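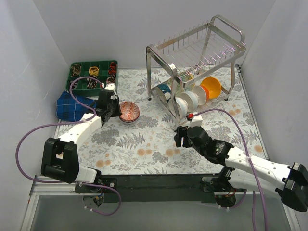
Le présent billet ouvre la rubrique que ce carnet consacrera désormais à l'entretien courant du logement, et plus particulièrement au rangement des petites pièces. Il a été constaté, lors de l'installation à Modham, que la vaisselle et les câbles finissaient toujours par occuper la même table. La règle retenue consiste à attribuer à chaque catégorie un support fixe : l'égouttoir en inox reçoit les bols et l'assiette à bord orange, posés sur la tranche, tandis que les cordons, enroulés un à un, prennent place dans les compartiments du bac vert. Le torchon à carreaux bleus attend encore une affectation définitive.

La nappe à motifs de fougères a été conservée, malgré les réserves exprimées par Cletus Pettigrew, partisan déclaré de la toile cirée unie. Elle se lave à la machine et supporte convenablement les frottements – critère jugé prioritaire.

S'agissant des câbles, il est recommandé de ne garder que ceux dont l'appareil est encore en service. Le tri effectué vendredi a permis d'en écarter 16, déposés au point de collecte de Foridton avec deux chargeurs hors d'usage.

Le prochain billet portera sur le placard situé sous l'évier.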